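### 4.2 Contact Phases in Wiping Tasks

We segment each head-camera recording into contact phases, defined by which hand holds the object and which hand moves a tool across it. For book cleaning, the holding hand is labeled as the support and the hand with the cloth as the actor. Earlier labels in the Esari set used a single tag for both hands, and this hid most of the bimanual structure. Our split covers 3243 clips, each labeled by two annotators under the protocol of Ngui.

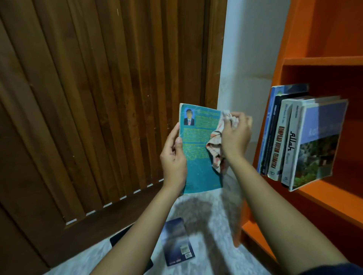 **Figure 2.** Support and actor roles during book cleaning. The left hand grips the lower left edge of the cover; the right hand presses a cloth to the upper right corner.

Soft tools are the main source of label error. A cloth hides the fingertips and often hangs past the edge of the object, so the visible overlap between cloth and cover is a poor measure of contact. We therefore mark the start of contact from the motion of the hand, and use cloth shape only to break ties. The same rule is applied when the roles switch - a switch is logged once the new support hand has held its grip for 25 frames.

Policies trained on the split labels were run on the Fukstead arm pair with no change to the controller. Grip loss on the support side fell relative to the single-tag baseline, while wiping coverage was unchanged. Most of the remaining failures came at corners, where the actor pushes the cover away from the support grip.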